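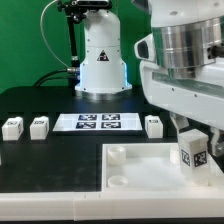

Marked cube over the white tray, with the small block and two open cups.

Mimell tabletop set, data card

Contents: 1694 stills of plain white objects on or near a shallow tray with a raised rim. Objects are cups, blocks and a cube with black-and-white markers on its faces. Released in August.

Layout: the tray stays in one place. Cups and blocks are moved between runs; there are 21 layouts, listed in layouts.csv.
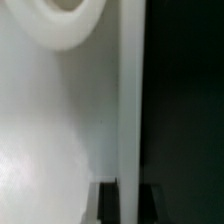
Labels: object class and outline only. White on white gives weak edges, so outlines were drawn by hand by Dinesh Bansal and checked by Hanan Sayegh. Close views with no clear object are kept and labelled "none".

Known gaps: 300 stills have no layout number. Cup height is not recorded.

Corrections to Urho Huttunen.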